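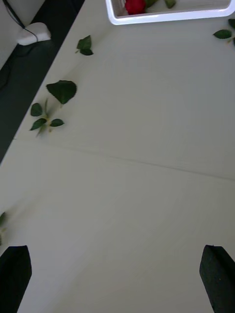 Ticket: Leaves on the worktable, Umero flower room
Status: Reopened (again)
Priority: Low, according to everyone who does not wipe the table

Problem
Rose leaves are ending up all over the pale table during prep and staying there. The tray is meant to take the waste. The tray has so far shown little interest in the job. Leaves get under the wrapping paper, stick to sleeves and travel as far as the Tarunier order shelf, where one was delivered to a customer along with an invoice.

Steps to reproduce
Take one red rose. Strip the lower leaves. Look at the table.

Log

Entry 1
Moved the white tray to the far side of the table so there would be more room to work. There is more room to work. The leaves have taken it.

Entry 2
Tried stripping directly over the tray. Works well for the first few stems, then your arms get tired and you drift back toward your own side. Rose leaves are light and will go wherever you'd prefer they didn't.

Entry 3
Suspected the seam across the middle of the tabletop. Stems and bits catch in it when you sweep toward yourself, and leaf scraps sit in there until they go brown. Swept along the seam instead and it cleared in one pass. Should have been doing this since June. Partial fix.

Entry 4
Bought the Bomov bench brush. Good on dry leaves, useless on wet ones, which it smears into a sort of green varnish. Damp cloth first, dry cloth after. Brush reassigned to the windowsill.

Entry 5
Benjelloun want 44 single roses, stripped to 2 cm below the wrap line. At up to five leaves removed per stem, I can see how this ends. Asked whether they'd take them with the leaves on. They would not.

Entry 6, 2022-12-24
Did the Benjelloun order with a hard rule: clear the table after every bunch, before picking up the next stem. Slower, but no stowaways in the wrapping. Finished with 60 minutes to spare, most of which went on the floor beside the table – see separate ticket about the floor.

Workaround
Tray goes on the near side, roses on the far side. Sweep along the seam. Don't put the red roses down in the tray on top of the scraps, as you will only have to pick the scraps off them later.

Outstanding
Still need a proper bin that hooks on the table edge. The last one was a colour match for the cupboards and held eleven leaves.

Leaving this open until the new bin arrives.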